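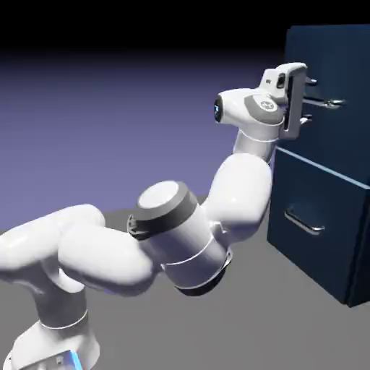 Home Explore Notifications Messages Profile

Myung-ja Maeng
I want to write down how we got our first paying customers for Brukora, while I still remember it well. It is a small email tool for shops that sell by subscription. I am the founder and English is my third language, so please be patient with me. Thread.

We opened in February with 259 people on the waiting list. I believed most of them would pay. In the first month, two of them did.

My mistake was the list itself. I had collected it by giving away a free template pack. People wanted the templates. They had no problem that my product could solve, and I had never asked them.

So I wrote to each person on the list by hand, one short question: "What did you send to your customers last week?" I did not put any link in it. Many did not reply. The ones who replied wrote long messages, sometimes longer than a page.

Arvid Magnusson from Zuslow wrote that he sends the same renewal reminder to everybody, and every time he gets angry answers from people who already renewed. I had heard this complaint before and I had ignored it, because I thought it was a small thing.

We stopped all other work and built only this: a reminder that does not go to the person who already paid. It took us longer than I want to say here.

Then I changed the home page. The old headline was "Grow your audience with smarter email." The new one is "Stop reminding people who already paid." My co-founder Bleddyn Pugh did not like it. He still does not like it.

Zuslow became customer number three. Arvid told Eirlys Howells at Fliltell, and she signed up the same evening. She asked for an invoice with a purchase number on it and we did not have this feature, so I made the invoice in a spreadsheet.

As of April 2024 we have $2,656 in monthly revenue. Our costs are $3,500, so we are not yet a healthy company. I prefer to share both numbers, as I find it strange when people share only the first.

What I would do again: write by hand, ask about last week and not about the future, and read the angry answers two times.

What I would not do again: the template pack. Also the discount for yearly plans. We gave it too early and now I must explain to new people why it is gone.

Some of you asked about ads. We tried them for a short time and I did not understand the results, so I have no advice. Next I will write about the invoices.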